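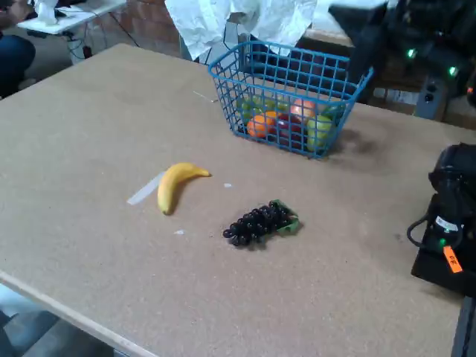

Home Notebook Data People Archive
Search this notebook Go

February 13, 2018

Fourth down model, picking up where I left it before the cold got me.

Okay so the drive table is finally clean. 2,597 drives across 385 games, and every one of them has a starting yard line, which I did not think I'd be able to write this winter. Ritu went through the old Zedudgate score sheets and fixed the ones where whoever kept the book had flipped the field at halftime (so you'd get a team punting from its own end zone with a first down at the other 20, lovely stuff). I reran the import with her fixes and it went through on the second try. First try died on a comma in somebody's team name.

Reran the basic expected points curve. Much smoother now! The weird bump near midfield is gone, so that was the flipped sheets all along and I owe Ritu a coffee. There's still a dip inside the opponent's 10 that I don't love. Could be small sample, could be that high school kickers at that level are just not great and coaches go for it and get stuffed. Leaving it in for now. DON'T smooth it by hand, me.

Checked one play by hand, the Skokance game Senyo keeps bringing up. Fourth and two at the 39, down four, they punted. Model says go, and not by a little. Senyo was at that game and says the wind was awful and their center was hurt, neither of which I have a column for. Fair. I told him the model doesn't know about the center and he said well then it should stay out of the huddle.

Things that bug me:

- Overtime. Right now I drop those drives completely. Azadeh thinks that's fine for the curve but not for win probability, and I agree, just haven't done it.
- Penalties that carry over to the kickoff. Some sheets have them, some don't.
- Clock. We only have quarter and "early/late" for the older seasons. I split each quarter in half and called it good. It isn't really.
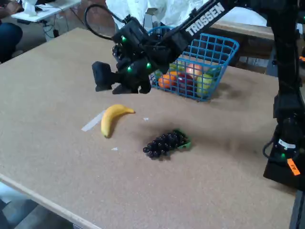

Trossen arm, gripper over the tabletop.

Afternoon: tried Emiko's idea of adding team strength as a plain rating going in, updated every week. Started everybody at zero and let it run. Sachdeva comes out on top by a mile and Grunell is dead last, which matches what anyone who sat in those bleachers would tell you. The ratings take six weeks to settle down, though, and the season isn't much longer than that - so I'm going to try carrying over part of last year's number. Half, to start with. Seniors graduate, so it can't be all of it.

Punts next. Net yards only, no hang time, no return info before the newer sheets. Waraporn has the newer ones on her machine and said she'd copy them over to the shared folder, under "punts_new" and not "punts_NEW_final" (that one's broken, it has two header rows).

Want the whole thing presentable by June, when the coaches do their clinic. One page, a chart, no Greek letters.

Saved the run as curve_b. Old one is still there as curve_a in case I want to look at the bump again.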